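OK, a thread on indexes, by popular request (two people asked, which is a crowd by my standards). I spent most of October inside one slow database and came out of it loving the humble composite index more than is reasonable. Let's go!

1/ The setting: Wuretti, an order-tracking app for small warehouses. The main table is called shipments. It isn't huge. It has a status column, a warehouse_id, a created_at, a customer_ref and a pile of other stuff that grew there over the years like moss.

2/ The complaint was the "today" screen. You pick your warehouse, you see open shipments, newest first, 17 to a page. In the big warehouse it took long enough that people opened it and then went for coffee.

3/ The query is as plain as they come:

SELECT id, customer_ref, created_at
FROM shipments
WHERE warehouse_id = ? AND status = 'open'
ORDER BY created_at DESC
LIMIT 17

You look at that and think, how bad can it be?

4/ First thing I did was look at which indexes existed. There was one on warehouse_id. One on status. One on created_at. One on customer_ref. Somebody had gone down the column list and given each one its own index, and I get it, I did exactly the same on my first job.

5/ A thing I wish I'd learned years earlier: the database will often use just one of those for a given table in a given query. It can combine several (look for a bitmap AND or an index merge in the plan, depending on what you run) but combining has a cost, and the combined result comes out with no useful order for your ORDER BY.

6/ So what did the plan do here? It walked the created_at index backwards, newest to oldest, and checked each row: right warehouse? open? Keep going until you have 17.

7/ Which is a lovely plan when matches are everywhere! If every third row qualifies you're done almost at once. But open shipments in that warehouse were clumped. On a quiet afternoon it had to wade through heaps of delivered rows to find the last couple.

8/ The planner had guessed that the matches were spread evenly through time. It had no way to know otherwise. It knows how common each status is, it knows how common each warehouse is, and it multiplies. Real data laughs at multiplication.

9/ OK so here's the index:

CREATE INDEX ix_ship_wh_status_created
ON shipments (warehouse_id, status, created_at DESC)

Equality columns first, then the column you sort by. If you take one post away from this thread, take this one.

10/ Why that order? Picture a phone book sorted by city, then last name, then first name. Want everyone called Miller in one city, sorted by first name? They're sitting next to each other, already sorted. You put your finger down and read 17 lines.

11/ Now picture the same book sorted by first name, then city, then last name. All the same information is in there. Your finger is going to be all over the place.

12/ And with the good index there's no sort step. I love this part so much. The rows come out of the index in the order you asked for, so the Sort node just vanishes from the plan. I cheered. I was alone in the kitchen.

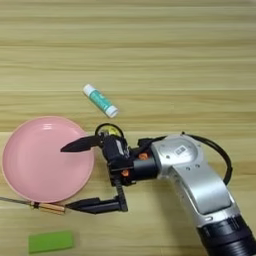
Page 2

13/ Numbers, for those who like them. The plan for the big warehouse used to touch a silly number of pages. After the new index: 80 buffers. On the second run, all from cache. The screen comes up before you've let go of the mouse button.

14/ Please measure buffers (or logical reads, if that's your dialect) and not only time. Time moves around with whatever else the machine is doing. Buffers stay put. I've seen people celebrate a "fix" that was only a warm cache, and one of those people was me.

15/ Next question I always get: does the DESC matter? For this query, no. A B-tree reads fine in both directions. It starts to matter when you mix directions, say ORDER BY created_at DESC, id ASC. Then the index has to match that mix, or be its exact mirror.

16/ Speaking of id – add it to the ORDER BY! Two shipments can share a created_at, especially if they came in with the same import. Without a tie-breaker your pages can show the same row twice or skip one. We had precisely that bug and it had been filed under "users imagining things."

17/ What about ranges? Suppose the screen also lets you filter created_at > some date. Still great, the range column is last. But put a range column in the middle, like (warehouse_id, created_at, status), and everything after it is much less useful. The index can only check status as it walks past and can't jump straight to it.

18/ Same goes for IN lists, kind of. status IN ('open', 'held') gives you two sorted runs, and merging them into one sorted run is something some databases do nicely and others won't do at all. Look at your plan. Don't trust a thread, even this one.

19/ If you only ever ask for open shipments, a partial index is even nicer:

CREATE INDEX ix_ship_open
ON shipments (warehouse_id, created_at DESC)
WHERE status = 'open'

Tiny thing. Most rows are delivered, so most rows aren't in it. Not every database has these and some call them filtered indexes.

20/ A trap with that one: if your app sends status as a bind parameter, the planner may not be able to prove that your query fits the index condition. Then your cute little index sits there unused. Write the 'open' as a literal in that query and check again.

21/ Covering indexes! If every column in the SELECT is also in the index, the database can answer from the index without visiting the table. For us that meant tacking on customer_ref with INCLUDE (and id, see 16). Wonderful when it works.

22/ In Postgres it needs a reasonably vacuumed table to pay off. I forgot, saw "Heap Fetches: 177" in the plan, sulked, ran a VACUUM, looked again. Zero. Sulking canceled.

23/ I didn't keep the covering version though. Wider index, more to write on each insert, and the screen was already quick. I'm a big believer in stopping while it's good.

24/ Which brings me to deleting. Every index is a thing that has to be kept up on every insert and on lots of updates. With the composite in place, the single one on warehouse_id was redundant: the new index starts with warehouse_id, so it can answer the same lookups.

25/ The one on status went too. Four values in total, nearly everything in one of them. It hadn't been picked in the whole time the usage stats had been running. Do check your replicas before you drop something like that, they keep their own counts! A report may be living over there.

26/ Kept created_at, because the nightly export wants it. Kept customer_ref, because support searches by it all day long.

27/ If you can, build and drop without blocking. CREATE INDEX CONCURRENTLY in Postgres, ONLINE = ON in SQL Server if your edition has it. And if a concurrent build fails halfway, it leaves an invalid index behind that still costs you writes. Drop it and start over.

28/ I tried the same approach on Gromwood afterward (our reporting side, much uglier queries) and it helped less. Those queries read half the table. No index on earth makes reading half a table cheap, and the planner is right to go for a full scan. I argued with it for an evening. The planner won.

29/ Vurusport was the opposite. One missing composite on (event_id, bib_no), and the results page went from painful to instant. Sometimes it's only that and you get to look like a wizard for an afternoon.

30/ My little routine now, stolen and adapted from better people:
- find the query that burns the most in total, not the slowest single one
- get the real plan with real values
- compare estimated rows with actual rows
- only then think about indexes

31/ Number three on that list is where the fun is. If the estimate says 2 and reality says a whole lot more, an index may not even be your problem. Fresh statistics might be, or extended statistics on columns that go together.

32/ I'll do extended statistics next, it deserves its own thread. The Sầm dataset is perfect for it, city and postal code in there are practically the same column and the planner has no clue. Also a good test of your collation settings with a name like that, ask me how I found out.

33/ Go look at one plan today! Just one. Pick the screen you find the most annoying.

Last updated: Dec 24, 2024

Comments

querymoss: The phone book thing finally made column order click for me. I've had (created_at, customer_id) backwards on our biggest table for ages.

leftjoinlarry: Re 18, we got around the IN problem with a UNION ALL of two queries, each with its own LIMIT, and an outer sort on top. Ugly but very fast.

tinytables: Does 24 still hold if the single-column index is a lot smaller than the composite? Ours is, and the planner seems to prefer it for plain counts.

pagefault_pam: On 20, ran into the same thing with our ORM, it binds everything by default. There was a setting for inlining constants buried in the docs.

b_plus_three: Waiting for the statistics thread!!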